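The Kitchen Table at Welgate: A Gallery

Posted 25 Jan 2023 by Agnes Carnegie

We have had the big table at Welgate for three winters now, and people keep asking after it as if it were a relative. So I finally went through my folders and put together a page. The gallery covers the buying, the hauling, the sanding, the oiling and the long decline into ordinary use. Captions are mine. Complaints about the captions can go to Vlastimil Matoušek, who owns the other half of the table and has been told which half.

A few facts for the people who like facts. The top is 203 centimeters long. We paid 132 for it, plus 30 for delivery, and the delivery stopped at the curb. The shop was called Vindside, and it sold sheds, mostly. The table was at the back under a stack of trellis panels, with a handwritten tag that said "pale, solid, heavy." All three have held up as claims.

The color

Pale is a commitment. When we got it home the top had an old varnish on it the shade of weak tea, and I was for leaving it alone. Vlastimil was for taking it back to bare wood. We took it back to bare wood. It went on for most of November, in the garage, with the door open, both of us in hats. At the end he looked ten years older and the table looked ten years younger, and I had sawdust in a sandwich.

The oil was its own argument. We tested four on the underside, where the patches still are, and you are welcome to crawl under and vote. The honey one was too honey. The one sold as "natural" was orange. We settled on a white-tinted oil called Trernular, which smells like a pencil case and takes two days to dry if you are patient, or five if you keep touching it to check.

The grain

I did not used to be a person who had opinions about grain. Now I will stop in a restaurant and tilt my head at the furniture while somebody is trying to tell me about their divorce. It runs in long thin streaks, slightly wavy, light and then a bit darker and then light again, and in a low sun parts of it go almost silver. The rest of the time it is the color of a good shortbread that came out of the oven early.
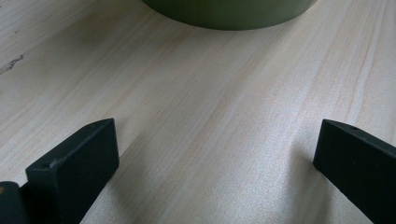 Crumbs vanish on it, which I count as a feature and Vlastimil counts as a hygiene matter. You wipe the whole thing down, you stand back pleased with yourself, and then you put your forearm on it and come away with half a breakfast. The trick is to get down level with the top and look along it toward the window. I do this every evening. Guests find it unsettling.

The marks

Every pale table keeps a diary. I can date most of the entries. The faint ring near the end by the stove is from our first Yule, when a pot of mulled cider was put down by someone who swore there was a trivet under it. (There was a trivet. It was under the other pot.) The row of little dents is a pasta machine that was clamped on with more feeling than sense. A blue dot belongs to a pen that also did a shirt.

Then there are the scratches no one has signed for. Vlastimil wanted to sand them out the first spring, and I talked him down on the grounds that we would be sanding until one of us died. He now owns a small tin of filler in a shade that matches nothing in the house. It lives in the drawer with the batteries. He likes knowing it is there.

What goes on it

In theory, dinner. In practice it is where the mail goes, and the seed catalogs, and one screw that came off something. We had a rule that the table should be completely clear by bedtime, and the rule lasted until we bought a jigsaw puzzle. We are currently at 371 pieces placed, all of them sky, and have been eating at the narrow end with our elbows in.

The revised rule is that anything left out overnight has to be nice to look at. This has led to a certain amount of cheating. A bowl is nice to look at. A bowl with nine keys, a tape measure and a cough drop in it is, technically, still a bowl.

Care, since three of you wrote to ask

Warm water and a cloth you have wrung out properly. Wipe with the grain. Fresh oil twice a year, thin coats, and open a window. Don't use the green scouring pads. I know you want to. Beets go on a board, turmeric goes on a board, and red wine goes at Vlastimil's end.

I still owe you the bench, which came from the same shed shop and wobbles. He says it is the floor. That page will go up once we have finished discussing the floor.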